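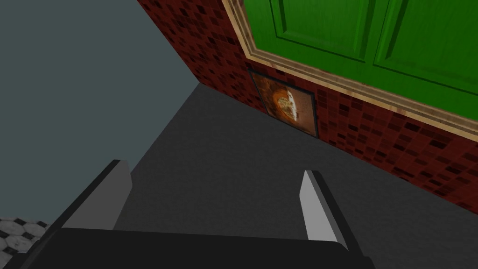 Wrist view from the sim, fingers open and nothing in them, pointed at the corner by the green door.

fadton-sim-episodes

README, last touched 26/04/2022

Hi! These are the simulated episodes I made while building Fadton, the two-finger arm that lives on my bench at the Hivberg shared workshop. The real arm eats servos, so I do as much as I can in the simulator first (and I can do that part from my couch). If you want the printed parts and the wiring, those are in the fadton-hardware folder. Only sim stuff in this one.

What you get

There are 41 episodes, each in its own folder. Every folder has the wrist camera frames, a joints.csv and a notes.txt. The notes are me typing whatever I was thinking at the time, so please don't parse them. Joint angles are in radians. The gripper column goes from 0 (closed) to 1 (open), and yes, I had that backwards in the first release, sorry if you trained on it!

The rooms

I built the rooms with Barnorov, my own little scene script that picks walls, floors, doors and pictures out of a texture folder and throws them together. Taste is not one of its features. You'll get dark red brick-like tile meeting a plain blue-grey wall, or a picture hung way down by the floor. I left all that in on purpose, as I wanted the arm to stop caring what's behind the thing it's reaching for. My first set had one white room and the policy fell apart the minute I rolled the bench over to the window.

The wrist camera sits behind and above the palm, so the black palm takes up a good bit of the bottom of the image. Crop it if you like. I tried it both ways and kept it, because on the real arm I can't crop out a loose bracket either and I'd like to see when it has shifted.

Running it

Unzip everything into data/, then run play.py with an episode number. It needs Python 3.8 or newer. Playback takes around 6 seconds to start on my old laptop, and after that it's smooth. If the window comes up black, delete the cache folder and go again – I still haven't found that bug.

Known problems

Episode 13 has a gap in joints.csv where the logger fell over. The frames are fine.

The fingers are plain flat plates in the sim. My real ones have rubber pads glued on, so don't trust the friction numbers at all.

Shadows are basically missing. Somboon, the renderer fork I'm using, can do them, but my graphics card has opinions.

Next up

I want 2 more room sets by September, plus matching recordings from the real arm so the two can be compared side by side. Scene requests are welcome, just open an issue and tell me what you'd want the arm to reach for.

License

Do what you want with it. A link back would be nice.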